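# About Drustwood

We are a clothing care and mending workshop, and we look after the things people wear until they are ready to stop wearing them.
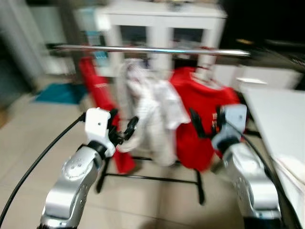
*Two reds and a stripe on the chrome rail.*

Drustwood began with a borrowed sewing machine and a coat that had lost its lining. The coat belonged to Elsa Kallio's father, who had been told by two shops that it wasn't worth the trouble. Elsa thought it was, spent most of a February on it at her kitchen table, and then found that her neighbors had coats too (and trousers, and one very large velvet curtain that we still talk about). When the table could no longer be used for supper she rented our first room, the narrow one behind the Edmont bakery, and hung up a sign.

We moved to our present home on Lill Street on 1/14/20, with more light, a proper pressing corner and enough floor for the garment racks to stand clear of the walls. If you have visited us you will know that the racks are the heart of the place. Everything that comes in is hung before anyone decides what to do with it. A shirt on a hanger will tell you things that a shirt in a bag never will — where the shoulder has dropped, which side seam has started to twist, whether the hem was ever straight in the first place. We like a piece to hang overnight if its owner can spare it.

There are 3 of us at the benches most days. Elsa still does the linings and anything in wool. Santeri Sjöberg joined us from a theater wardrobe and is the person you want for zippers, stage costumes and long dresses that need to clear the floor by exactly the width of a thumb. Dörte Janssen handles shirts, which means collars turned, cuffs turned, buttons matched from the big drawer, and stripes lined up across a patch so that you have to go looking for it. She is very patient with stripes, and a little less patient with people who iron over stains.

Kelly Holanda runs the front counter and writes the tickets. Please tell her everything, even if it seems silly: that the sleeve catches on your watch, that you only wear it at your sister's, that the red ran once and you'd rather it didn't again. We wash strong reds on their own and keep pale things well away from them until they are dry, and then they can all share a rail like good neighbors.

Last year 2547 pieces came through the door, from christening gowns to work overalls. Most were ready within a week. Small jobs such as buttons and simple hems can often be done in 24 hours, and if we think a repair will cost more than the garment is worth to you, we'll say so before we pick up a needle. Sometimes people have it mended anyway, and we're always glad when they do!

We also teach. Our evening class covers darning, hems and the care of knitwear, and it takes place around the long table by the window. Bring something of your own to work on. There is tea, and the kettle is slow, so do come a few minutes early.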